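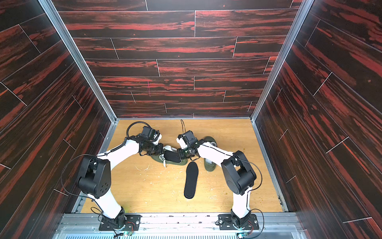
Olive sneaker on the light wood floor, crumbs and all

collado16: Floor by the shoes is scuffed white and gritty again. Do you sweep before or after sorting?

Drornutley: After. Shoes drop grit when you move them, so sweeping first is wasted work.

flanel_110: Disagree. I sweep first, then wipe the soles with a damp rag. White scratches won't sweep out anyway - try a little floor oil.
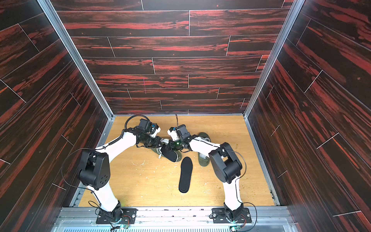

And keep slides apart from the lace-ups. Insoles come out and air flat overnight, never left inside.

collado16: Overnight seems long. I give mine 4 hours.

Gesov: Four is fine in summer. In February mine need until morning.

Drornutley: Still sweeping last.

Last updated: Saturday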